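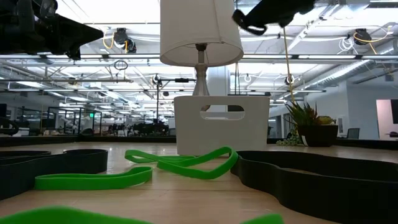

Workshop > Features > Builds

A Shared Arm for Band Sorting

The Onora workshop has a wooden table that members book by the half day, and since April most of the bookings have gone to one build. It is a pair of robot arms that reach in over the tabletop from above. The goal is to get them to pick up stretchy, floppy things and put them in a bin.

The project is called Leko. It began as a plan to sort hardware: bolts, washers, the stuff that piles up in coffee cans. The members who started it got that working well enough on a bench at home and found it dull. A bolt stays where you put it. They wanted something that would change shape when touched, and a bag of exercise bands was close at hand.

So the table now holds green bands and wide black ones, with a white bin in the middle. The green ones are flat and light. Drop one and it may land as a long flat loop or fold over itself into a figure eight. The black ones are wider and stand up on their edges, making a low wall across the wood that a gripper has to get over or around.

The build has cost $441 beyond the arms, which the workshop already owned. Most of that went to mounting hardware and cable. The rest went to rubber fingertip pads, which wear out. The group is on its third kind of pad. The first was too soft and rolled under on contact with the table. The second held up but left marks on the wood, and the workshop has rules about that.
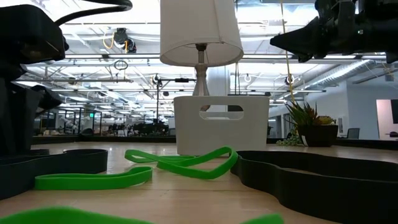 By the Tostance Review workshop editor

I spent an afternoon at the table for this piece. Work there is slow. Somebody sets out the bands, writes down the layout, starts the program, and stands back behind the tape. When it is over, they write down the result and set out the bands again.

Each layout gets 17 tries before the group moves on. They settled on that number early and kept it so that old results could be compared with new ones. On flat green loops, the best score so far is 63 percent. On twisted ones it is 50. The black bands do not have a score yet. The program can find them, but the group has not agreed on what a good grip looks like.

The main trouble is the edge of the band. To pick up something flat, the gripper has to come down beside it and get one finger underneath. If the fingers are too high, they close on air. Too low, and they press into the table and the arm stops to protect itself. The difference is less than the thickness of a pencil lead. A twisted band is easier to grab, because part of it is already off the wood, but harder to find the right spot on. The program tends to choose the place where two layers cross, and then it lifts one and drags the other.

The lamp in the bin is deliberate. Members wanted an obstacle that was tall and awkward, and a table lamp with a fabric shade fits the description. It also takes up the space where a band would go, so the program has to plan a path around the shade and let go near the rim. The plant and the grapes are there for much the same purpose. The group wants the vision side to deal with a table that has ordinary things on it.

Mounting from above was the biggest decision in the build, and it was argued over for weeks. Arms bolted to the tabletop would have been cheaper and simpler to line up. They would also have used up space that other members need, and every booking would have started with somebody moving a band out from under a base plate. Overhead mounting took two weekends and a borrowed ladder. The first bracket flexed, and at full reach the gripper ended up well off its mark. A heavier bracket from Mwaipopo, a small metal shop across town, took care of most of it. The remaining error is corrected in software at the start of each session.

Cable routing is still being worked on. A cable that hangs too loose can catch on the arm, and one that is too tight pulls at the connector each time the wrist turns. The members have been through clips, sleeves and plain hook-and-loop straps. They like the straps, which can be moved in a minute without tools.

For anyone thinking of trying this at home, the group suggests starting with one arm and one band. Use a table you don't mind scratching. Keep a switch that cuts power within reach of the person standing closest, and test it before each session. Write the layouts down on paper, even if the computer is saving them too.

The next stage is handing a band from one arm to the other, so that one can hold an end while the other stretches it open. The brackets are ready for it. The software is not, and the table is booked by the sewing group until the end of the month.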